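# Storlow play-kitchen set

Hi! This is the README for the data our student club put together over one semester (plus a few evenings in July when the building was way too warm). If you've just joined and somebody sent you a link with no explanation, start here and then go bug Oliwia.

The short version: a robot arm, a white table, and a lot of toy food. The arm moves food and dishes to wherever the task sentence says they should go. We recorded it so that the project teams could train small policies without each team having to spend weeks collecting their own stuff.
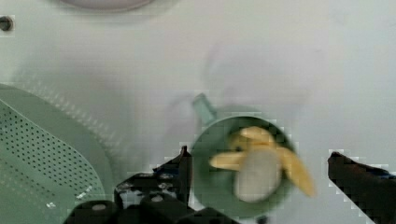 There are 2,838 episodes in the current release. Of those, 561 are set aside as the test split, and please, please leave them alone until you have numbers you believe in. Wojciech picked them by hand so that they'd include layouts that don't show up in training, and he will know if you peeked (your scores will be suspiciously lovely).

## What's in a folder

Each episode gets its own folder:

- `wrist/` – frames from the camera by the gripper
- `table/` – frames from the cameras looking at the table
- `state.csv` – joint positions and gripper opening, one row per time step
- `task.txt` – one sentence, written by whoever was driving
- `notes.txt` – optional, and mostly complaints

The task sentences are not cleaned up. Damian writes "put the banana in the cup," Lucyna writes "banana goes in mug please," and we decided to keep both. If you want tidy labels, there's a script called `himari.py` that maps everything onto a fixed list of verbs and objects. It's named after the first toy we ever lost behind the radiator, so don't look for a deeper meaning.

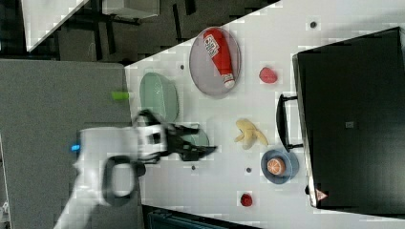
We had one rule for resets: mess up the table between episodes, and don't be polite about it. Bowls can be tipped over, bottles can be lying down, fruit can be anywhere the arm can reach. Our first batch was so neat that the policy basically memorized the table, and Danuta spent a sad afternoon watching it grab air every time she nudged a plate. We threw that batch out and began again.

## Things that will bite you

- Fast moves blur. We left those frames in. If your model hates them, slow the playback or filter on joint speed in `state.csv`.
- Green on green is hard. A lot of our dishes are some kind of green, and color-based tricks fall over quickly.
- "Bowl," "cup," and "dish" get mixed up in the task sentences. Same fix as before – run `himari.py`.
- The `hurnow` batch has its gripper values flipped, so open is closed and closed is open. The loader handles it, but your own loader won't.

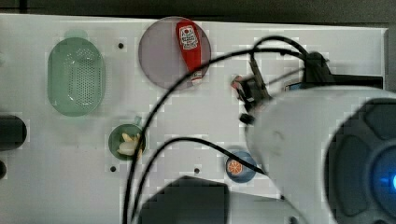

*Table view: colander, bottle on its plate, green bowl, blue dish, arm at the right.*

## Getting started

Clone the repo, run `python fetch.py --small`, and you'll get five episodes to poke at. The full download takes a while on the club wifi, so maybe kick it off before lunch! Once it's done, `python replay.py` plays an episode with all the views side by side, and I'd really suggest watching a bunch before you train anything. You pick up a lot that way, like how often we miss on the first grab.

## Who to ask

Loader and splits: Wojciech. Calibration: Danuta. Task sentences: Damian or Lucyna. Anything about booking time on the arm: Oliwia, who keeps the sign-up sheet.

Use the data for class projects, posters, whatever you like, just mention the Storlow set somewhere. If you find a broken episode, open an issue with the folder name in the title and I'll get to it after finals.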